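The Slow Bus to Roladlow

Posted 05/03/2024

My husband says I can't tell anybody about a vacation without starting at the packing, and he is right, so I will start at the packing and you can skip ahead if you like. We took one bag each. Mine had two pairs of shoes I never wore, a raincoat I wore every single day, and a fat paperback that got as far as page 60 and then stayed there for the rest of the trip.

The plan, if you can call it one, was to get up out of the heat. We had spent most of a week down at Vidton, on the coast, and I loved the harbor and the fried fish and the old men playing cards under the awnings, but by mid-afternoon the air was like a wet towel and we were both getting a little short with each other. The woman who ran our guesthouse told us that people from Vidton have always gone up the hill to Roladlow when it gets like that. Her grandmother used to be carried up there as a baby for the whole summer, along with the family's chickens. So we asked her how to get there, and she wrote it on the back of a receipt, and in the morning off we went.

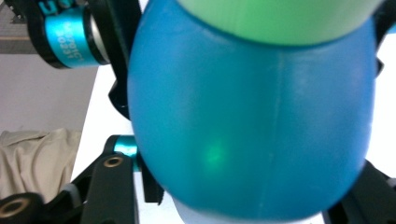 How long does the bus take to get up to Roladlow?

The timetable says 2 hours and our bus took closer to three, with a long stop halfway at a place called Zapata where everybody gets off for coffee. Sit on the left side going up if you want the views, and on the right side if you would prefer not to look down.

I sat on the left and I'm glad I did, though I did grab the seat in front of me more than once. The road goes back and forth up the side of the valley, and every time it turns you get another look at the sea, a bit smaller and a bit hazier than before. Somewhere after Zapata the windows started to steam up, and a man across the aisle reached up and got his sweater down from the rack, and then all the other sweaters came down too. I wish I'd thought to bring one that wasn't at the bottom of my bag under the shoes.

Roladlow itself is one long street, a church, a square with a bandstand, and then houses going up the hill wherever they could find somewhere flat enough to stand. A lot of them were built by families from the coast who had done well in shipping, and they have these deep porches and steep roofs, like somebody had once seen a picture of the Alps and described it to a builder over the telephone. Some are beautifully kept. Others have ferns growing out of the gutters, and I think I liked those even better.

We stayed at Nastbridge, a small inn at the top end of the street (166 steps from the square if you take the shortcut, there's a sign at the bottom that tells you so, and I believed every one of them by the time we got our bags up). It only has 6 rooms. Ours looked over the back garden and had a fireplace, and a pile of extra blankets that I thought was overdoing it until about ten o'clock that night.
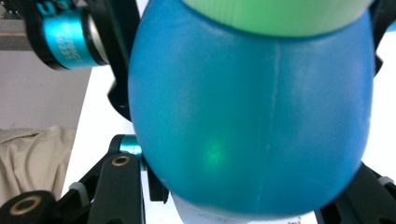 The owner is Ravindra Rawat, a quiet, funny man who came to Roladlow to help a cousin with the bookkeeping for one season and ended up buying the place when the cousin retired. He does all the cooking himself. There's no menu - you come down at seven and you have what there is. The first night it was a bean and pumpkin soup with fried onions on top and a big loaf of bread in the middle of the table, and we sat there with two schoolteachers and a retired surveyor and talked until the fire was nearly out. I asked for the recipe and he told me it was different every time, which I have decided to believe, though my husband thinks he was protecting his secrets!

In the mornings we walked. There's a path that starts behind the church and goes through the woods to a waterfall, and it's an easy one, though muddy after rain and it rained every day. Mostly it came in after lunch, so we got in the habit of going out early and being back on the porch with a pot of tea before the clouds rolled up the valley. You can hear the rain before it gets to you up there. It comes across the tin roofs one house at a time.

I should mention that the bank machine by the bandstand wasn't working while we were there, and the inn only takes cash, so get your money out in Vidton before you catch the bus. We ended up borrowing from the surveyor, bless him, and mailing it back.

We had meant to stay two nights and we stayed five. On the last morning Ravindra packed us a lunch for the bus, with a jar of his guava jam wrapped in newspaper, and told us October is the month to come if we want to see the valley without the clouds in it. I've already been looking at flights, and my husband has already been pretending not to notice. The jam is nearly gone, so he'll have to come around soon.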